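Apprendre à ranger par l'exemple : constituer un jeu de démonstrations en simulation
Rapport de projet, deuxième semestre
Edith Benavides et Jhonatan Sánchez
Rendu le 2021-06-16

Quand nous avons choisi ce sujet, nous pensions, un peu naïvement il faut bien le dire, que l'essentiel de notre semestre se passerait devant des courbes d'apprentissage, à régler un réseau de neurones jusqu'à ce qu'il fasse ce qu'on lui demande. Nous avons surtout passé notre semestre à fabriquer des exemples, à les regarder, à en jeter et à en refaire, et c'est donc de cela que parle la plus grande partie de ce rapport. Nous espérons que le groupe qui reprendra le projet y trouvera de quoi gagner quelques semaines.

1. Ce que nous voulions faire

Le projet s'appelle Rarkeck, nom hérité de la promotion précédente et dont personne n'a su nous donner l'origine. L'idée est d'apprendre à un robot à deux bras, entièrement simulé, des gestes de bureau assez ordinaires : prendre un téléphone, le poser sur son support, approcher une pince d'une poignée de tiroir. Le système apprend par imitation. Un opérateur pilote les bras à distance, on enregistre les images des caméras virtuelles et les positions des articulations, puis le modèle essaie de retrouver l'action à partir de ce qu'il voit.

Nous nous étions fixé un objectif de 350 démonstrations retenues, en comptant seulement celles qui allaient jusqu'au bout de la consigne. L'encadrement nous avait prévenus que c'était ambitieux pour deux personnes, et nous l'avions écouté poliment.

2. Le poste de travail et la scène

Nous avons utilisé le simulateur Brivex installé dans la salle Gaillard, avec deux manettes de pilotage, une par bras. La scène de base comprend une table blanche, quelques meubles de rangement placés au fond et un petit nombre d'objets que l'on peut déplacer d'un épisode à l'autre. Nous avons préféré peu d'objets, mais bien choisis, après une première tentative en avril où nous avions tellement rempli la table que les bras se gênaient sans arrêt et que le moteur physique finissait par envoyer des choses au plafond (nous en avons ri, puis beaucoup moins quand il a fallu tout recommencer).

Chaque épisode est enregistré depuis plusieurs points de vue. Une vue large donne la disposition de la table, et une vue rapprochée sert surtout au moment d'aborder un objet ou une poignée. Le modèle reçoit les deux, sans qu'on lui dise laquelle regarder.

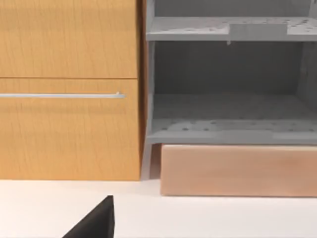

Deux vues du même décor simulé.
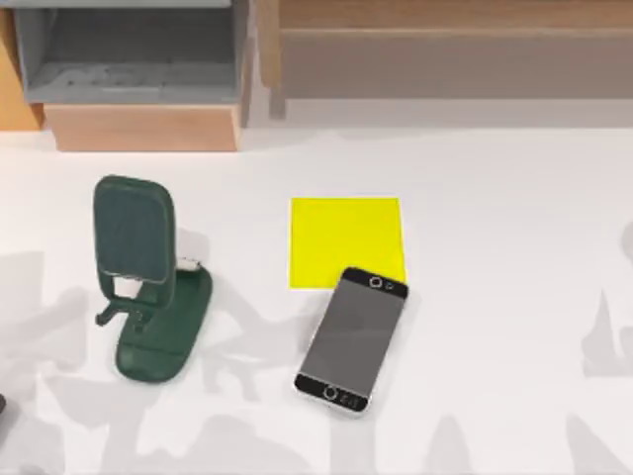

Edith trouve pour sa part que nous aurions dû faire varier les positions de départ dès le premier jour, et elle tient à ce que ce soit écrit ici : à force de remettre le téléphone presque au même endroit, nous avons appris au modèle une adresse plutôt qu'un objet. Jhonatan défendait l'avis contraire au début, en disant qu'il fallait d'abord obtenir des gestes propres avant de compliquer la scène, mais il a changé d'avis en voyant les premiers essais, où la pince se fermait avec beaucoup d'assurance sur du vide dès que l'on décalait la cible de quelques centimètres.

3. Comment nous avons récolté les exemples

Après cette discussion, nous avons repris la collecte avec un tirage aléatoire des positions et des orientations au début de chaque épisode. Nous travaillions par séries de 15 démonstrations, en échangeant les rôles entre deux séries : l'un pilote, l'autre surveille l'enregistrement et note ce qui ne va pas. Au-delà, les mains fatiguent et cela se voit tout de suite dans les trajectoires, qui deviennent hésitantes ou au contraire trop brusques.

Pour chaque épisode, nous écrivions une consigne courte, en français, puis une seconde formulation. Nous avons essayé de garder un vocabulaire simple et surtout constant. Pendant les premières séances, le même objet s'appelait tantôt support, tantôt socle, tantôt présentoir, selon l'humeur de la personne qui tapait, et il a fallu reprendre toutes ces phrases à la main.

4. Le tri

Le tri a été la partie la plus longue et sans doute la plus instructive. Nous avons relu tous les épisodes à vitesse réduite et nous en avons écarté 41. Les causes les plus fréquentes étaient une pince qui traverse légèrement un objet, une consigne qui ne correspond pas au geste, et un long moment d'immobilité au départ, quand le pilote cherche encore sa manette. Ce dernier défaut paraît anodin, mais le modèle l'imite très fidèlement : l'une de nos premières versions restait parfaitement immobile, et nous avons cherché une panne pendant toute une soirée avant de comprendre qu'elle faisait ce que nous lui avions montré.

Nous avons longtemps hésité à garder les démonstrations où l'opérateur rate sa prise puis se rattrape. Nous les avons finalement conservées quand la correction était nette, avec une étiquette à part pour que l'on puisse les retirer facilement.

5. Où nous en sommes

L'objectif de démonstrations retenues est atteint, avec un peu de retard sur le calendrier. L'approche du téléphone est devenue assez régulière dans nos essais. La pose sur le support reste fragile, surtout quand le téléphone arrive de travers, et l'ouverture des tiroirs demande encore des exemples. Nous n'avons pas eu le temps de comparer nos résultats avec la méthode Curetti, comme nous l'avions annoncé dans le rapport intermédiaire, et nous le regrettons sincèrement.

Les fichiers, les consignes et notre cahier de séances sont déposés dans le dossier commun du projet. Les épisodes écartés s'y trouvent aussi, dans un répertoire séparé, avec le motif du rejet pour chacun.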